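Dec 2, 2018
Notebook, Muvuvent sim kitchen, planner branch

Picked up from where Corrado left the microwave task. The planner was still taking the whole oven range as one collision box, so any approach from the front was rejected before the arm had a chance. Split it into cooktop, rear panel and door. The microwave is now a separate shell with an open cavity, and the bowl and plate are their own objects inside it.

Reran with the goal pose at the left rim of the bowl, fingers down. 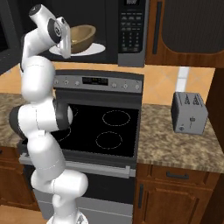 Planning time is down to 946 ms with the split boxes, cap left at 3,000 ms. Joint limits are fine at the goal but the elbow goes wide to the left. I'd like a cost term on elbow position before anyone tries this with the cabinet doors open. Cosimo has one in Marras that he says is written against the old config format. Have asked him to send it over anyway.

Grasp choice for the bowl is still poor. The sampler scores rim grasps as if the bowl stood level, and with the bowl tilted on the plate the best candidate comes out at the wrong angle. Two ways to go: take the tilt from the object pose, or fit the rim from depth. Will do the first because we have the pose for nothing in sim. The second is what Zeseck will want in the end.

Other half of the day went on the wrist view. Knob detector was trained on level views only, and the wrist camera hardly ever gives it one.

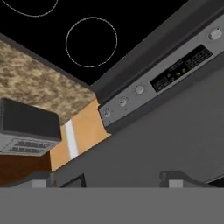

Added random roll to the training crops and masked out the fingers, which it kept scoring as candidate edges. Mask is a fixed polygon for now, so it's only right at one finger opening. It needs to follow the gripper width. The width is already published, I just haven't wired it in.

Also found that the Gririlness export writes camera pose before the joint update, so every saved view is one step behind its joint state. Small error when the arm is slow, bad when it isn't. Anything exported since October has this. Fixed on my branch, not merged.

To do:
elbow cost, once Cosimo's code arrives
rim grasps from tilted pose
finger mask from gripper width
re-export the October set, ask Corrado which runs he still needs
raise step rate to 2 ms and check contact at the plate, 3 ms lets the bowl creep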